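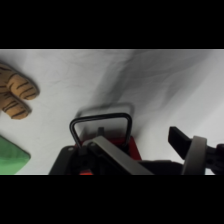 Gripper faults: common questions

Why did the arm stop above the cloth?
Fault 18 means the finger met more force than its limit while closing. The arm holds its position until someone resets it.

Can I pull a soft toy out by hand?
Only after pressing the emergency stop. The finger can still move for up to 30 seconds after a fault – keep your hands clear until the light on the Werutmont controller goes out.

Does a reset clear the log?
No. Ours went back 1,047 entries when Ulla Strömberg checked it in February.

It faults again straight after a reset. What now?
Leave it switched off and tell Omprakash Bajpai. Please don't raise the force limit yourself.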